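Search products
Search
All departments

Poon Work Mat, Gray-Beige, Natberg Grade

Item 3476

Back in stock as of 02/01/2021. Same mat as before, new supplier for the backing, same price.

Plain flat mat for a bench or desk. Matte top, no pattern, no printed grid. People keep asking for the grid. We don't do one, try the Stindton if you need lines.

Good for: sewing machine underneath, model kits, leather, bike parts, kids' paint. Not for: hot glue guns left face down, soldering, rotary cutters. A craft knife will mark it. Marks close up a bit but they don't go away.

Thickness is 4 mm. Lies flat after a day or so out of the tube. If it won't, roll it the other way, leave it an hour, try again. Do not iron it. Do not use a hair dryer. We have had both back as returns and can't take them.

Sizes
Small, fits most school desks
Medium, the one most people want
Bench, sold by the foot off the roll, up to 30 feet in one piece

Bench size ships rolled in a long carton. The carrier wont leave it without a signature, so put a work address if you're out all day.

Cleaning
Damp cloth, dish soap, wipe again with plain water. Dry before you roll it. No acetone, no thinner. Alcohol is okay in small amounts, test a corner first. Acrylic paint peels off once it's dry, oil paint doesn't.

Smell
Yes, a little, first few days. Rubbery. Hang it over a door or in the garage. Pin-yu in our shop had hers over a shower rail for a weekend and it was fine after that.

Cutting to size
Straightedge and a fresh blade, score from the back, two or three light passes. Don't try to go thru in one. We can cut it for you, no charge on straight cuts. Put the measurements in the order notes, long side first. Curves and notches, call us. Cut pieces can't be returned.

Color
Gray-beige only. The dark green is gone and isn't coming back, the Jastonstead mill stopped making it. Color shifts a little from roll to roll, so if you need two mats to match, order them together and say so in the notes.

Schools and clubs
Bulk price starts at orders over $2000. Ask for Hashini Rathnayake, she does the quotes. Allow extra time in May, that's when the schools all order at once.
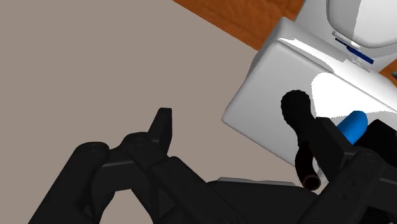
Purchase orders are fine for schools, just send the signed copy with the ship-to address on it. Everybody else pays at checkout. Samples are free, one per address, palm sized, ask for the mat by item number.

Contact us | Shipping and returns | Copyright Poon | Back to top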